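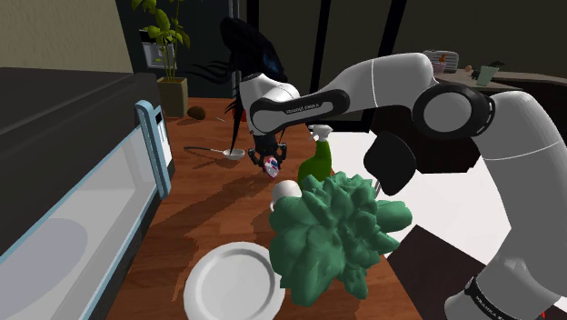 Can a robot clear the kitchen counter yet?

Forum: Home Automation — General
Thread started 23/09/2018

plesmont40
Hello all! I've been playing with simulated kitchens in the evenings (my spouse is very patient) and the one up top is my favorite so far, with a Franka arm, a spoon, a spray bottle and a great big lettuce. It can hold a small thing over the table just fine. What I'd love to know is whether any of you think we're close to handing over the real chore, start to finish.

Layug
Lovely to see, but I'd say no. Picking up is the easy bit. That mug tucked in behind the lettuce is where I'd expect trouble, and my own counter is far worse.

purkard_905
I'll disagree with you there, Layug, and kindly I hope! Our shop has had an arm sorting parts since April and it stops on us almost 3 times a shift. I can live with that, and I could live with it at home too.

Layug
Sorted parts aren't wet lettuce, though — and you have someone standing by.

purkard_905
Fair, I do. Usually me, with a coffee.

plesmont40
Well, I'll try the mug next and post how it goes.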